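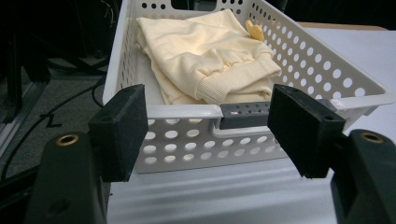 Figure 2. Perforated basket holding a folded cream garment with ribbed cuff.

Home Journal Current issue Authors Contact

This site uses cookies to remember your reading preferences. Accept Settings

2.2 Folded garments in open baskets

The second storage condition concerns garments kept in open-topped plastic baskets on a flat surface. Participating households in Stindthorpe and Birkett were asked to store upper-body clothing in their usual manner, and no folding method was prescribed. The inventory contains 613 stored items, of which 400 were kept in baskets and the remainder on shelves or in drawers.

Figure 2 shows a case coded as "loose rectangle." The garment fills most of the left and center of the basket, and its surface retains creases and soft wrinkles. A cuff lies toward the right front, where the sleeve is folded over. Under the coding scheme of Honorato and Santoso, an exposed cuff does not change the fold class but is recorded separately, as it affects the outline of the bundle when viewed from above. A small yellow object near the back right corner, partly tucked behind the garment, was coded as a non-textile inclusion. Inclusions were left in place during coding and were not assigned to a category of their own.

Basket geometry was treated as a fixed property of each case. Three features were recorded: wall perforation, rim profile, and handle type. The basket in Figure 2 has round perforations on its walls, with smaller and more numerous holes on the far and right end walls than on the near wall. The rim is flat and slightly flared. The handle is a molded opening in the middle of the long side, with a gray grip insert along the top edge. Baskets with solid walls were coded under the same headings, with perforation entered as absent.

Fill was estimated by area and not by height. Soft fleece-like fabrics recover some of their thickness after folding, and height readings taken at different times on the same bundle proved difficult to compare. Area was estimated from above on the Juvitia grid, a transparent sheet laid across the rim. Both coders worked independently — Santoso from the written protocol, Honorato from the earlier Zitport version — and differences were settled by a joint reading.

Most disagreements concerned the boundary between "loose rectangle" and "gathered." A bundle was assigned to the former if at least 2 straight outer folds could be traced, even where the upper layer had shifted. Bundles with no traceable fold were coded as gathered regardless of their overall outline. The same rule was applied to garments stored on shelves, as described in the following section.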